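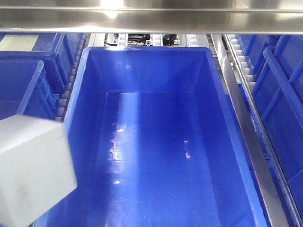
Flandlow Teach Set for Bin Handling

The Flandlow Teach Set lets a worker show a picking or placing task to the robot by remote control, without writing a program. The operator sits at the desk unit, holds the hand controller, and the arm follows the hand. Every movement is recorded together with the view of a fixed camera over the work area. For training of placing tasks we recommend to begin with an empty bin in the middle lane, as with the blue one between the roller tracks, and to leave the bins in the neighboring lanes in their places, so that the recordings include the rims and guides which the arm must learn to avoid. Shiny metal guides and a glossy bin floor give strong reflections under overhead light. They do not need to be covered, but the light should stay the same during one session.

What is in the set
Hand controller with grip trigger and stop button
Desk unit with screen and foot pedal
Fixed camera with bracket
Recording software Skolleo, one license
Cable set and printed manual

Showing by hand
If your arm has a free-drive mode, you can also lead it by the wrist. This is good for short movements near the rim of a bin, where a new operator often finds the remote control too fast. Both kinds of recording can be used in the same task file. Please mark them with a different label - the software does not do this by itself.

Recording a task
Press the pedal one time to start and one time to finish. If the movement was not good, hold the pedal for two seconds and the recording is moved to the "rejected" folder. It is not deleted. Skolleo keeps up to 1,000 recordings per task file.

At Sundaram, our test customer for bin placing, the operators made 800 recordings and kept 629 of them after review. Malathi Poojary, who led the work there, advises to change the operator after each hour. "A tired hand makes small corrections all the time, and the robot learns these also," she wrote to us.

Technical data
Hand controller cable: 3 m
Power: 100-240 V
Order number: FL-71

Delivery and training
The set is delivered by Custavis. One day of training at your site is included in the price, and a Saturday can be arranged when the line must not stop. For questions about arm models and mounting, please write to Somkiat Yensuk in the technical office and add the model name of your arm and a simple drawing of the lanes.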